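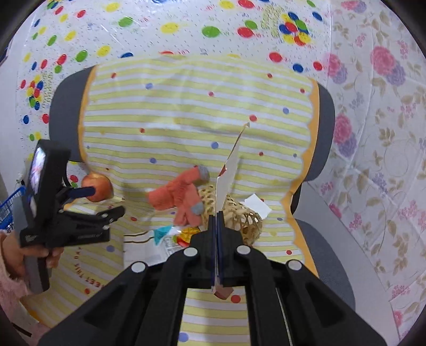 Home Course outline Notes Labs Contact

Reading time: 7 min

Unit 5 handout: The slipped finger pad

Read this before the lab. It covers one fault on the hand-held grippers, how it got through our checks, and what you are expected to do about it at the bench. The fault injured no one, but it spoiled a large part of a data set and came close to pinching a finger.

1. Background

The tabletop work in this course uses two hand-held grippers, one per hand. The operator carries out a task with them, such as picking up a paper card or an apple and moving it, and the recordings are later used to train an arm. The arm never sees the operator's hand. It only gets the view from the tool and the jaw opening at each moment.

The jaw opening is therefore a measurement, and it has to be right. If the tool reports that the jaws are closed to 2 mm when they are in fact touching, the arm will learn to stop short. With an apple you may never notice, as there is plenty of give. With a thin card it decides whether the card is held or dropped.

2. What happened

In June the Naltport group recorded 46 sessions of a table-clearing task. The Sotden group then trained on them and ran the result on their arm. Soft and bulky objects were picked up without trouble. Paper was not. The arm came down in the right place, closed, lifted, and left the card on the cloth. On some runs it got the card a little way up and lost it.

The first explanation was lighting. The second was the tablecloth, which was patterned, and a day was spent repeating the runs on a plain one. The results were the same. Only then did someone put the training recordings beside the jaw readings and look at them one session at a time.

In 17 of the 46 sessions the jaw reading never went to zero, even when the jaws were shut on nothing. One fingertip pad on the right-hand gripper had crept along its plate. The pad's edge met the opposite pad early, and the jaws stopped a little open. The operators had felt it and squeezed harder, and the card was held by the edge of the pad. So the recordings showed successful grasps with a wrong number attached.

3. Why the check missed it

There was a start-of-day check. It asked the operator to close each gripper and confirm that the reading was "steady." A reading of 2 mm is steady. The check sheet did not ask for the value.

The pad also did not slip all at once. It moved after the tool had warmed up in the hand, and in the morning it sat nearly where it should. By the afternoon sessions it was out. A check done once, before work, could not have found that.

Finally, both grippers wrote to the same log, and the plots showed the average of the two. The left one was fine, so the average hid half the error.

4. The near miss

When the operator squeezed harder to make up for the slipped pad, the screws at the hinge took more load than they were meant to. One worked loose during the last week. The jaw on that side then had play in it, and it snapped over while the operator was reaching in with the other hand to straighten a pad. The jaw closed on the cuff of a sleeve. A little farther and it would have been the finger.

Two points follow for your own work:

Do not adjust a pad with the tool in your hand. Put it down with the jaws open and the trigger block in.

Push long or loose sleeves up above the wrist. Knit cuffs catch easily.

5. Checks used in this course

The sheet was rewritten after a meeting at Cáceres and the new version is dated July 12, 2023. Older copies are still in some of the lab folders. Do not use them. The steps are:

a) Close each gripper on nothing. Write down the value. It must be zero.
b) Close each gripper on the test card and pull the card lightly. It should not slide.
c) Look at both pads from the side. The edges should line up.
d) Try each hinge screw with your fingers. If one turns, stop and tag the tool.
e) Repeat a) to c) after every 7 recordings, and again at the end.

If a) fails partway through the day, every recording since the last good check is marked suspect. Keep the files. The Brultmont group has had some success correcting the jaw value afterward, but only where the amount of slip was known, and so the written values matter.

6. Squeezing harder

The operators noticed the fault long before the engineers did. They had no place on the sheet to write it down, and the task could still be completed, so they carried on. If a tool starts to feel different — stiffer, looser, slower to open — write it in the notes column with the session number, even if every grasp in that session works.

7. Before the lab

Bring the signed check sheet for your pair of tools. Read the section on pad replacement in the Unit 4 notes, as you will change one pad each. Work out in advance how you would plot the left and right jaw readings so that a fault in one of them shows.

Previous: Unit 4 | Next: Unit 6 | Back to notes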